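How to make a small apple pie with shortcrust pastry
By Hidayah Setiawan
Oct 19, 2020
1,227 shares

You don't need a mixer or a proper pie dish for this. It makes one small pie, enough for two people, and most of the time goes on waiting for the pastry to rest.

You will need 79g of cold butter, 150g of plain flour, one egg yolk, a pinch of salt, a spoonful or two of cold water and some sugar for the fruit. If you buy butter in a standard block, cut a third off and trim it slightly. For the filling, use green apples. One large one will do, or two if they are small. I used to buy whatever was cheapest at the market in Turnuldale, but the red ones went to mush every time.

Clear the table first and wipe it down. Get out a shallow plastic tray with a rim. It keeps the flour in one place, and you can carry the whole thing to the fridge when you're done.

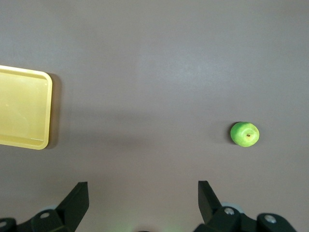 Green apple and yellow tray.

Leave the apple whole until the pastry has rested. Once cut, it browns quickly.

Rub the butter into the flour and salt with your fingertips until there are no big lumps. Add the yolk and one spoonful of water, then bring it together with a knife. Add the second spoonful only if there is still dry flour at the bottom of the bowl. Press it into a ball with your hands and stop there. It doesn't need kneading, and a few creases and dents in the surface are fine – they go when you roll it out.

Put the ball on the tray, cover it and chill it for 45 minutes. If your kitchen is warm, give it an hour. 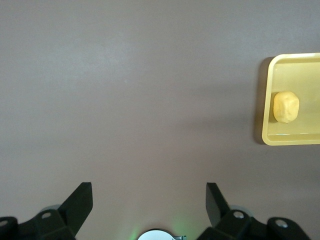
Martinelli wrote to say that the resting time can be cut down if you flatten the dough into a disc before it goes in the fridge, as the cold gets to the middle sooner, and that half an hour has always been enough that way. I have tried it since and it does work, although the edges can crack a little when you start rolling.

When the time is up, heat the oven to 190°C (170°C fan). Peel and core the apple and slice it thinly. Toss the slices with a tablespoon of sugar.

Flour the table and roll out two thirds of the dough. Line a small tin with it, pile in the fruit and roll the rest for a lid. Wet the rim, press the lid on and cut a slit in the top. Bake for 35 minutes, then check the colour. Mine usually wants another 7.

Let it stand in the tin before you cut it. Any leftover pastry will freeze for a month if well wrapped.

14 comments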